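Chapter 7
Before You Turn a Key: Learning Your Way Around a Gyroplane

I learned to fly fixed-wing first, and I'll be the first to admit it made me cocky. When I drove out to the strip at Skesura for my first gyroplane lesson, I figured I'd be swapping one set of habits for another and be home by tea. My instructor's machine was a two-seat Prumow, and I spent that whole first morning on the ground, walking around it with my hands behind my back like a kid in a china shop!

So that's where we'll begin too. The last six chapters gave you the theory: why the rotor keeps turning with no engine driving it in flight, what happens when you unload it, and why pushing the stick forward in a hurry is such a rotten idea. Now we go outside and look at the real thing. By the end of this chapter you should be able to do a full walk-around on your own, find everything on the checklist, and know what to do when something looks off.

Start at the rotor head and give it plenty of time. It's the part of the aircraft you most want to be fussy about (I still climb up for a proper look, even if I flew the same machine an hour earlier). Check the teeter bolt, the control rods and every safety pin you can reach. Then run your hand along each blade, leading edge first, feeling for nicks. At Skesura the runway is 1439 metres of gravel at the far end of a wheat farm, and gravel gets into everything.

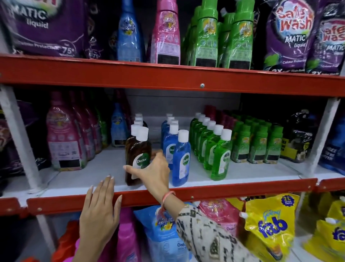
Bugs are the other thing you'll be feeling for on those blades. A light coat of them roughs up the leading edge, and on a warm evening in October you can pick up a whole crop in one circuit. Your aircraft's manual will tell you which cleaners are safe on your blades and windscreen, so read it before you go shopping. A supermarket shelf puts laundry liquid right near the brown Dettol bottle, and I wouldn't reach for either one unless the manual said I could. Plain water and a soft cloth is how I was taught to start, and I allow 20 minutes for it.

Next come the mast, the tail and the wheels, in that order. Section 7.1 covers the mast bolts, and Section 7.2 takes you through the prop and the rudder cables. Have your own checklist beside you as you read, and pencil in anything your machine has that mine doesn't.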